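手持ちグリッパーで集めた動作データ、部活の課題でどう進めればいい?
カテゴリ:ロボット・自動化 > 学生プロジェクト・部活 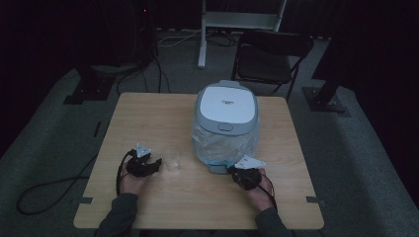

ひとつの動作につき、お手本は何回分とればいいのでしょうか?

最初の目標は60回です。それだけあれば学習を一度まわして、どこで失敗するかを見られます。足りない動作だけあとから追加してください。

質問の詳細

高専のロボット部で、秋の発表会に向けて両手作業の模倣学習に挑戦しています。チーム名はWarkeckです(由来は先輩も知りません)。
課題は「炊飯器みたいな形の家電のふたを開ける」と「透明なカップをつかんで別の場所に置く」のふたつ。人が両手に手持ちグリッパーを持って作業して、その記録をもとにあとで腕のほうに同じことをさせる、という流れです。

もうこれが楽しくて楽しくて、放課後が全然足りません! 自分の指なら何も考えずにできることが、グリッパー越しだと急に難しくなるんですよね。ふたのボタンひとつ押すのにも、どっちの指先で押すか、反対の手で本体を押さえるか、みたいな話で30分くらい盛り上がれます。

ただ、メンバーの中で意見が割れていて、先に経験者の方に聞いておきたいです。

・回数の目安は上に教えてもらったとおりでいくとして、置き場所は毎回変えたほうがいいのか、最初は固定でいいのか
・透明なカップは難しいと聞きました。色つきに替えるべき? できれば透明のまま頑張りたいです
・左右の手の役割は決めておくべきか、その場のやりやすさで変えてもいいのか
・失敗した記録は消すべきか

顧問の先生は「好きにやってみなさい」派なので(ありがたいです)、自分たちで決めないといけません。発表は10月です。よろしくお願いします!

投稿:2021年5月28日
投稿者:Warkeckの左手担当

回答1
投稿者:Amerley Dankwa

うわー、すごくいい課題ですね! 私も学生のときに似たことをやっていたので、読んでいてうらやましくなりました。大きくて動かないものと、小さくて軽いものが同じ机にあるのがいいです。力の入れ方がまるで違うので、一方でうまくいったやり方がもう一方では通用しなくて、そこがいちばん勉強になります。

順番に書きます。

【置き場所】
最初の何日かは固定でいいです。机にテープで目印をつけて、毎回同じところから始めてください。この段階では学習よりも先に、人間の手つきを揃えるのが目的です。慣れてきたらカップの位置を手のひらひとつぶんくらいずつずらします。家電のほうは向きを少し振るだけで十分手ごわくなります。私のいたチーム(Boatengという名前でした)は初日から全部ばらばらに置いて、一週間ぶんの記録がほとんど使えませんでした。あれは泣きました。

ずらすときは、その場の気分で置くとだいたい同じあたりに偏ります。紙に升目を描いて、どの升に置くかを先に表にしておくといいです。面倒ですけど、あとでグラフにすると発表のスライドが一枚できますよ。

【透明なカップ】
透明のままやってほしいです!! カメラから見ると輪郭が背景に溶けるし、光の映り込みも角度で変わるので、難しいのは本当です。でもお手本の段階では人間が見て動かしているわけで、記録そのものはちゃんととれます。困るのは学習したあとです。なので、同じ手順を色つきのカップでも少しだけとっておいて、両方で試してください。色つきで成功して透明で失敗したら、見え方を疑えばいいとわかります。両方失敗なら手順かデータの量です。こうやって原因を分けられると、一気に面白くなります。

照明はできれば固定で。窓のある部屋なら、カーテンを閉めて毎回同じ照明だけにするのがいちばん簡単です。暗すぎると映像がざらつくので、そこは試し撮りして決めてください。

【左右の役割】
決めましょう。紙に書いて壁に貼るくらいでいいです。うちは「左で押さえる、右で動かす」でした。人によってカップを左でとったり右でとったりすると、モデルから見れば正解がふたつある状態になって、その中間みたいな変な動きが出ます。初めて見たときは、カップの手前で両手がもじもじしていて部室中で大笑いしました。

役割を入れ替えた動きもやりたくなると思いますが、それは別の課題として名前を分けて保存してください。

【失敗した記録】
消さないで、別フォルダへ。落とした、すべった、ボタンを押しそこねた、と一言だけメモを残しておくと、発表のときにものすごく役に立ちます。聞いている人は失敗の話のほうが身を乗り出しますし。ただし学習用に混ぜるのは成功だけで始めてください。いったんずれてから自分で持ち直した記録は、私は成功に入れていました。持ち直し方を覚えてくれることがあるので。

あと、ケーブル! 手首から出ている線が机の角に引っかかると、その回はまるごとやり直しです。腕に沿わせてゆるく留めて、肘を曲げ伸ばししても突っ張らない長さを残しておいてください。床の線も、歩く側に出さないように。

長くなりました。10月の発表、応援しています!

回答2
投稿者:名無しの通りすがり

カップは色つきにしたほうが早いと思います。発表に間に合わないのが一番つらいです。
あとグリッパーは軽いほうがいい。重いと腕が疲れて後半の動きが雑になります。

回答3
投稿者:Elikem Ofori

回答1にほぼ賛成なので、足りないところだけ。

撮る人の交代は早めに決めたほうがいいです。同じ人が続けると動きは揃いますが、その人のくせだけを覚えます。うちの大会チームCerkumでは2人で交代していました。3人以上だと今度はばらつきが大きくて、少ない回数では吸収できませんでした。データが増えてからならいくらでもどうぞ。

ファイル名は初日に決めること。課題名、担当、通し番号の順にしておけば、並べ替えだけで済みます。うちは最終的に471本になって、そのうち前半は「test」「test_new」「test_new_ほんとのやつ」みたいな名前だったので、開いて確かめるだけで週末がひとつ消えました。

動作の始まりと終わりの姿勢も揃えておくと便利です。両手を机の手前に構えて一拍おいてから始め、終わったら同じ位置に戻して一拍。この一拍があると、切り出しがとても楽です。

それから、時刻合わせを最初に確認してください。映像とグリッパーの開閉の記録がずれていると、つかむ前に閉じるロボットができあがります。毎回の撮影のはじめに、カメラの前で両方のグリッパーをぱちんと同時に閉じるのがおすすめです。映画のカチンコみたいで気分も上がりますよ。

ふたを開けるほうは、「ボタンを押すまで」と「ふたが上がりきるまで」に分けて成功率を数えるといいと思います。まとめて成功か失敗かだけだと、どこが伸びたのか見えません。

質問者からのお礼

みなさんありがとうございます! さっそく部室で読み上げました。
透明カップ派と色つき派で揉めていたのですが、両方とることで決着しました。左右の役割表はもう貼りました。カチンコ方式も採用です、みんなやりたがって順番待ちになっています(笑)

追加でひとつだけ聞かせてください。升目の紙は、撮影のときは机からはがしたほうがいいですか?

回答1への追記
投稿者:Amerley Dankwa

はがしてください! 升目が映っていると、モデルがそれを頼りにしてしまうことがあります。紙で位置を決めて、カップを置いたら紙をそっと抜く、でいけます。角の小さいテープくらいなら残して大丈夫ですが、本番の机にも同じように貼ってくださいね。

このページに関連する質問
・Weltteckではなく「Welteck」の部内大会ルールはどこで読めますか
・手持ちグリッパーの指先、ゴムとスポンジどちらがすべりにくい?
・模倣学習の発表で、失敗動画はどのくらい見せていい?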